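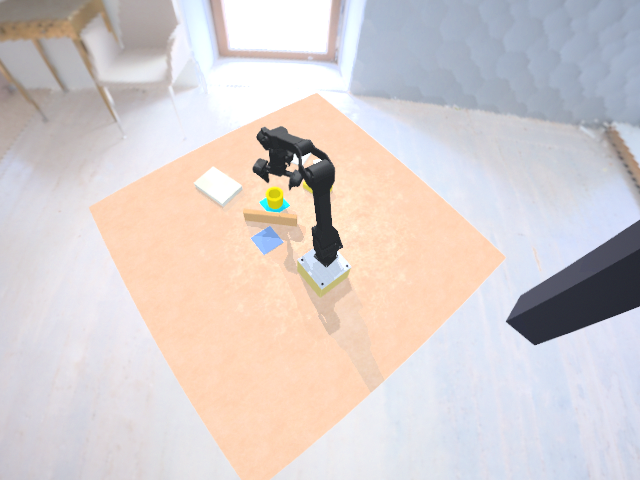
Robot arm over a yellow cup on a cyan pad.

How to change the engine air filter and cabin filter on a Likari wagon

Two filters on this car are easy to forget. The engine air filter sits in a black box on the passenger side of the engine bay and the cabin filter is behind the glovebox. Both can be changed in the driveway with a screwdriver and a vacuum cleaner. Allow half an hour the first time.

The steps are for the petrol wagon. The diesel uses a different air box with clips on all four sides, but the order of work is the same.

What you need

Phillips screwdriver, medium
Vacuum cleaner with a narrow nozzle
Clean rag
Torch
Engine air filter, Briggs 590 or equal
Cabin filter, Briggs 219 or equal

Check the part number against your old filter before you leave the shop. The earlier wagon took a shorter cabin filter and some counter listings still mix them up.

Engine air filter

Park on level ground, switch off and let the engine cool. Open the bonnet and prop it.

Find the air box. A fat ribbed hose runs from it towards the engine. Loosen the hose clamp at the air box end a few turns, but leave the clamp on the hose. Unplug the airflow sensor by pressing the tab and pulling on the plug body. Don't pull on the wires.

Undo the 3 screws along the front edge of the lid. They should stay captive in the plastic, but on older cars the retainers wear out and the screws drop, so put the rag underneath first. Lift the front of the lid and ease it forward off the rear hinges.

Take the old filter out and note which way up it goes. Cover the opening to the hose with the rag, then vacuum the bottom of the box. Leaves and grit collect in the corners. Wipe the ledge where the rubber seal sits. 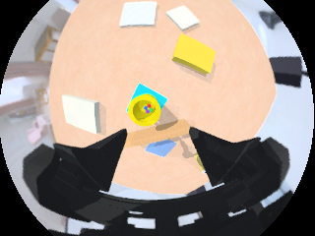
Drop the new filter in with the seal flat all the way around. Remove the rag. Hook the rear hinges in before you lower the lid – if they miss, the front will still screw down but the back will leak unfiltered air. Tighten the screws by hand until snug, plug the sensor back in and tighten the hose clamp.

Cabin filter

Empty the glovebox. Squeeze both sides inwards until the stops clear the dash and let it hang down. On cars with the damper cord on the right, slide the loop off its peg first.

The filter cover is a narrow strip with a tab at each end. Press the tabs in and pull the cover towards you. Slide the old filter out slowly and keep it level, or the dirt on top will end up in the fan.

Shine the torch into the slot and pick out anything large. Slide the new filter in with the airflow arrow pointing down. Refit the cover, then the cord and the glovebox.

Start the engine and run the fan on high for a minute. A whistle from the dash usually means the cover isn't clipped at one end. If the engine light comes on, switch off and check the sensor plug.

How often

Look at the air filter every second oil change on sealed roads. If you drive on gravel, check it every 3,000 kilometres and replace it when the pleats are grey right through. Don't blow it out with compressed air, as this can tear the paper. Change the cabin filter once a year, or sooner if the windscreen is slow to clear.

Write the odometer reading on the edge of each new filter in marker before it goes in.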